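Home | Inventory | Sell or Trade | Financing | FAQ | Contact
Print this page | E-mail to a friend

Trastidside Pre-Owned: Questions We Get a Lot

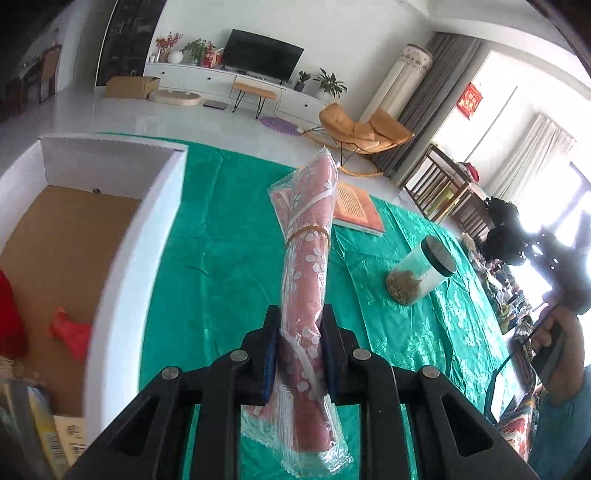 Do I need an appointment for a test drive?
No. Walk in any day but Wednesday, we open late then. Bring your license. If you want a certain car pulled up front, call first.

What's the doc fee?
$300. Same on every car.

How much down?
Depends on your credit. Most Covura Finance loans start at $945 down. Under that, ask for Reinaldo Frota, he does the paperwork and can tell you quick.

Can I trade in a car I still owe on?
Yes. Bring the payoff letter. If you owe more than it's worth the difference can go on the new loan, up to $3,000.

Is there a warranty?
Powertrain, 3,000 miles, on anything marked Travevgate Checked. Everything else is sold as is. Read the window sticker, its all on there.

Can my own mechanic look at it?
Sure. Leave a license and have it back by 5. Guerra Street shop is closest if you dont have one.

How long can you hold a car?
Till closing, no deposit. Longer than that we need a deposit, goes toward the price.

Do you deliver?
In town only. Ask when you sign.

Tags and title?
We file them. Temp tag same day, plates come in the mail.

Last updated: April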